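Workshop Tips: Getting a Small Gripper Arm to Handle Kitchen Things

Collected at the Burkby shared workshop, mostly from the arm we put together on the back bench over the winter. The notes assume you already have an arm that moves and a gripper that closes.

Laying out the table

Pick a plain, matte surface. Shiny laminate and patterned cloth both give the wrist camera trouble, and you will spend your evenings chasing glare.

Mark the surface off into rectangles with dark tape. Ours is blue. Press the tape down with the back of a spoon and don't worry if the edges come out a little ragged. What matters is that you can put a pot back in the same rectangle tomorrow and the arm will still find it.

Wipe the table before each session. Crumbs under a pot will tilt it enough to spoil a low approach.

Mounting the gripper

Bolt the plate on with all the screws finger-tight first, then go back and snug them in a cross pattern. If you tighten one side fully before starting the other, the fingers end up slightly out of line and anything round will roll out.

Vilmos Gulyás cut our spare plates and left the tabs long on purpose. File them to fit. A dab of thread locker on each screw is enough – more than that and you will be heating the plate to get it off again.

Run the cable along the outside of the wrist and leave slack for a full turn. We lost 4 connectors before we did this.

Setting the grip

Start with a low closing force and raise it in small steps. On our Hulten controller the scale is unmarked, so we wrote our own numbers on a strip of tape beside the knob. Anything past 6 bruises a tomato.

Hold long items by the narrow end if the fingers are short, and keep the heavy part over the middle of the grip. An ear of corn is good to practice on. The rows of kernels give the fingers something to bite on, and the taper shows you right away if the two sides are closing unevenly. Bring it up to the near side of the pot and stop there before you try anything lower. 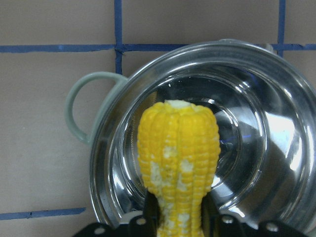 Working around a steel pot

Polished steel reflects the tape, the lights and the arm itself. If your software looks for tape lines, tell it to ignore everything inside the rim. We draw that circle by hand each time the pot moves, and it takes less than a minute.

Turn the handles to the sides of your path. A looped handle will catch a finger on the way down, and the pot will come along for the ride.

Keep the first 400 moves slow. That sounds like a lot, but with a repeating routine you get through them in a weekend or so. Watch the wrist for creep during this stretch and re-zero it when the finger gap drifts.

Do all of this with a cold, dry pot. The arm goes nowhere near the stove in our shop.

Cleaning up

Unplug first. Wipe the fingers with a damp cloth and a drop of dish soap, then dry them. Corn juice gets sticky in the hinge and will slow the close by the next morning. An old toothbrush gets into the corners. We use Clullden light oil on the pins, one drop each, and wipe off the extra so it can't get on the food props.

Nothing the gripper has held gets eaten. Keep the props in their own bin with a lid and swap the vegetables when they go soft.

Parts we keep in the drawer

Finger pads, 6 pairs
Spare plate screws
Ouellet cable ties, short
Roll of dark blue tape
Toothbrush and rag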